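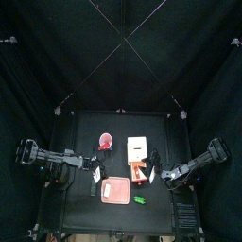 Unit 3 is on small-item storage, meaning the things that live on a desk, a counter or a hall table and never get put away. Most of them have no fixed place because they don't belong to a group. For sorting purposes, a cup holding one or two odd items, like the pink one with something red in or against it, counts as a container in use. Write it down as a container first and list the contents under it. An orange drawer on the same surface is also a container, whether or not anything is in it. Cords are listed separately, even short ones that lie next to a cup.

Terms used in this unit
Surface: any flat top where things are set down.
Open container: cup, tray, bowl, jar without a lid.
Closed container: drawer, box, tin.
Loose item: anything touching the surface directly.
Stray: a loose item whose usual place is in another room.

Order of work
Take strays off first and put them in the carry basket. Do not walk them back one at a time. Next, gather the loose items and decide on open or closed storage for each. Things used daily go in an open container. Things used less than once a week go in a drawer. Wipe the surface last, before the containers go back.

Drawers
Small drawers fill up fast. The Skonby unit in the practice room has 3 drawers, and past classes have packed them so tight they jam. Leave enough room to slide a flat hand in over the contents. Heavy items go at the back.

Reading
Clotilde Masson, Trumville course reader, chapter on tabletops. Her household survey logged over 2000 loose items, and cords and pens made up most of them. Skip the section on kitchens until November.

Assignment
Pick one surface at home. List what is on it using the terms above, sort it, and list it again a week later. Bring both lists. Do not buy new containers for this.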